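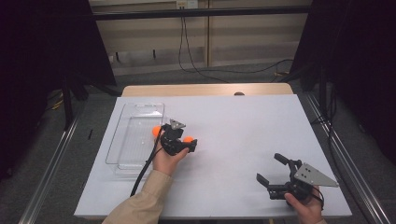 Sorting table with its white top and a clear bin, Gotomia packing room, Dramska.

Home | Projects | Reports | Partners | Contact
Print this page | E-mail this page

Progress report no. 2 to the Pirnimel Fund
Gotomia packing room, Dramska
July 4, 2019
Prepared by Špela Softić

1. What is done

In the last report I wrote that the room was still used as storage and that we could not begin to sort in it. Now the old shelves are out and the gray carpet was cleaned by a firm from the town. I asked for a price to replace the carpet also, but it was too high for the present budget, so we keep it.

The sorting tables are in place. They are the light wooden ones which we had before. On each of them we have put a white top, as agreed with you in spring. The small parts, mostly buttons, hooks and buckles, were very hard to see on the wood. On the white it is easier for the eyes, and the people who sort in the afternoon have told me they are less tired. The top is also quick to wipe.

The clear bins came from Tsuchiya in two deliveries. We ordered the open ones with rounded corners, because the parts do not stay caught in the corner when you pour them out. The bin stands on the left of the table with its long side going away from the person, and the right side is kept for the work. We tried it the other way for a week and went back.

2. Costs

The bins cost 385 euros with the transport. The white tops were paid from the first payment and are already in the accounts which I sent you. Nothing else was bought in this period.

3. What is late

The labels for the bins are not ready. The printer sent us paper ones and we had asked for plastic — I have returned them and wait for the new ones. Until then we write on tape. Of the 11 sorting sessions in the plan, almost all were held, but the one on packing for the post was moved, as the boxes had not arrived.

The second lamp is also not mounted. The light we have makes reflections on the thin walls of the bins, and I would like to try the lamp from the side before we drill any holes.

4. Next steps

The packing session will be in September, together with the first full shipment. Before this I must finish the list of parts and agree with the two schools on what they want to receive. I ask you kindly to confirm if the money left from transport can be used for the lamp. The receipts are attached to the e-mail.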